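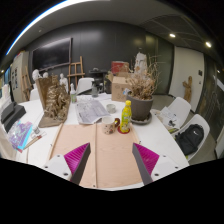 Mug, bottle and flowerpot on a white table.

Print | E-mail
Reading time: 4 minutes

Personal Investment in Physical Metals
Handout 5: Storage and Title
Course tutor: Ningsih Lau

1. Scope

This handout deals with the holding of silver and platinum after purchase. Pricing and dealer margins were covered in the previous handout and are not repeated. Students should read the notes before the seminar and bring the specimen storage agreement issued by Tredico.

2. Allocated holdings

Under an allocated arrangement, particular bars are set aside for the customer and recorded by serial number, weight and fineness. The customer owns those bars. The vault operator holds them as custodian and should not lend or pledge them without authority. If the operator fails, properly allocated metal should fall outside its estate, although recovery may be slow and the liquidator may seek to charge costs.

Students should check that the bar list agrees with the invoice. In the specimen agreement the list forms Schedule 2, and clause 4 allows the custodian to substitute bars of equal weight. Consider what that clause does to the customer's claim to any one bar.

3. Unallocated holdings

An unallocated balance is a debt. The customer is owed a quantity of metal, and no bar carries the customer's name. Fees are usually lower and small amounts can be bought and sold easily, but on insolvency the customer will normally rank with the other unsecured creditors.

4. Pooled holdings

Several customers may share ownership of a larger bar or group of bars. The wording varies a good deal between providers. The Plikus terms describe each customer as a co-owner "in proportion"; the Grevora terms speak only of an "entitlement". Tomos Lloyd's note in the reading pack compares the two.

5. Charges and insurance

Storage is commonly charged as a percentage of value, subject to a minimum. A minimum of £85 a year bears heavily on a small holding. Insurance may be included, but students should establish who is named on the policy and whether loss in transit is covered.

Seminar preparation

Afiq Pillai and Rizal Jugah will present the case for the custodian; Adi Kusuma will respond for the customer. All other students should prepare a short written opinion on clause 4, no longer than one side.

Last revised 19 Apr 2019

This site uses cookies. By continuing to browse you agree to their use. Accept | Cookie settings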